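Wiltum Heritage Trail – Visitor Access Meeting
Minutes, June

Chair: Pei-shan Fang
Meeting opened 2:00 p.m. Minutes of the previous meeting accepted without change.

1. Visitor numbers
The Lau mill ruins recorded 3,494 visitors in the season to date. The Nakach overlook recorded 433. The overlook figure excludes boat arrivals, which are not logged at the gate.

2. Trail surface
The lower path at Lau has washed out below the second switchback. The contractor's quote covers 100 feet of regrading and a new cross drain. Approved, to be paid from the trail reserve. The upper path stays open during the work.

3. Overnight lodging
The proposed lodging page for trail visitors was reviewed. Text to state check-in hours, parking and distance to the trailhead. Rates to be left off until confirmed.
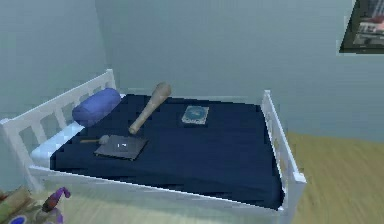

Bed with white slatted ends and navy sheet

4. Shuttle from Trukadstead
Two departures a day were proposed – 9:00 a.m. and 1:00 p.m. The afternoon run conflicts with the ferry. Moved to 1:30 p.m. on a trial basis. Timetable leaflets: print run of 1,000 agreed.

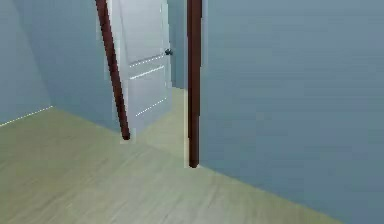

Wiltum Visitor Services Department

5. Signs
Distance markers at Nakach are in miles only. Kilometers to be added at the next replacement. The plaque text for the boiling house was returned for correction of two dates.

6. Actions
P. Fang to issue the regrading order and send the revised timetable to the ferry office.
Plaque text back on the agenda at the next meeting.

Meeting closed 3:25 p.m.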